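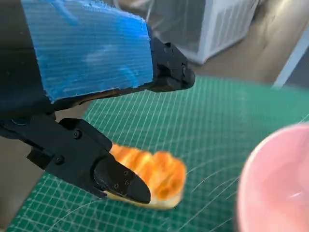 Blue tape wrapped around a housing, with a black bracket at one end.

The sequel to Mirkel, the slow and much-loved puzzle adventure about running a ferry company on a lake with no other side, will be set almost entirely on dry land. Its developer, Ekent, made the announcement in a blog post published on July 10, 2024, under the heading "A few small changes".

The follow-up is called Birhane, after the hill town where it takes place. Players will take charge of the town's only inn, which has four bedrooms, a leaking roof and a guest in the attic who has not paid since before the previous owner bought the place. The ferry does make an appearance. It is in a field, and you can keep hens in it.

Ekent says it spent the best part of a year trying to make a second game about boats before accepting that it had said what it had to say on the subject. "We had a prototype with bigger boats," the post reads. "We then had a prototype with smaller boats. People here began finding reasons to work on the menus."

Players who finished the first game, and who still argue on the forums over whether it can be finished, will be relieved to hear that some of the old habits survive. Conversations are once again conducted by choosing what not to say. The map is still drawn by hand, still wrong in several places and still impossible to rotate. The fishing has gone, which will upset the people who bought Mirkel for the fishing and please everyone who had to do it to get past the second chapter.

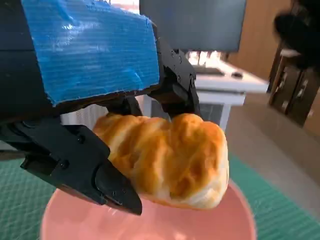
The largest addition is the kitchen, which opens at five each morning in game time whether or not you have remembered to buy any flour. Ekent describes it as "a place of mild consequences". Serve the breakfast late and guests will sulk over the chessboard until noon; serve it early and they will ask what you are trying to hide. Picking things up is done with two separate buttons, one for each side of your grip, and the post admits that early testers spent a good deal of time chasing their breakfast across the floor. A golden-brown bread roll held top and bottom between two black fingertips is pretty much the level of care being asked for, and you will be expected to manage it while a man in the doorway complains about his pillow. Squeeze too hard and the roll is ruined. It can still be served, but the guest will mention it in a letter.

Those letters matter more than they first appear to. Birhane contains 1,014 of them, all written before work began on the inn itself, and the post says that a player seeing the story through once should expect to read fewer than half. The rest depend on who stays, who leaves in a huff and whether you ever got round to the roof. Mirkel made do with 707, although a fair number of those were timetables.

Bridico, which published the first game, is returning for the second, despite a public disagreement over a patch that removed the sound of the ferry's horn. The horn was put back in April after a petition gathered more than 1,605 signatures, a figure Ekent has now had painted on the side of the ferry in the new game's opening shot. Bridico has called this "a nice touch". It did not sound thrilled.

As for when any of this might be playable, the post offers no date and only the vaguest of seasons. A demo covering the first three mornings at the inn is planned for later in the year on PC, with consoles to follow if the two-button grip can be made to work on a pad without hurting anyone's thumbs. Saves from Mirkel will carry over to the full game, where they will have one effect — the name of your old ferry appears on a biscuit tin in the pantry.

There is no word yet on whether the tin can be opened. Ekent was asked this eleven times in the comments under the post, and answered only the person who wanted to know about the hens. They can be named. 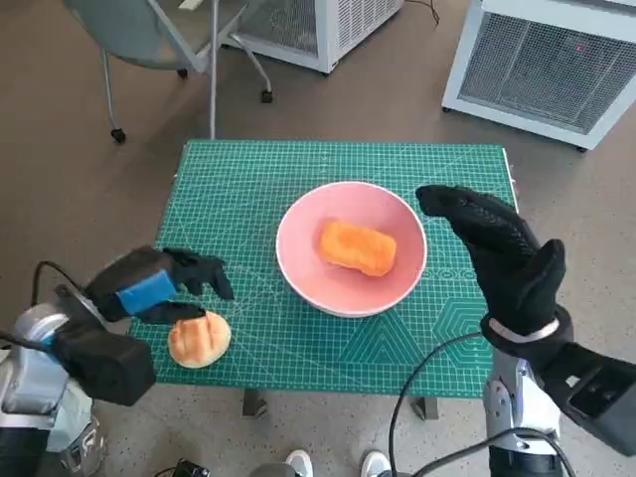
An orange toy loaf in a pink bowl, and a scored bun on the cutting mat.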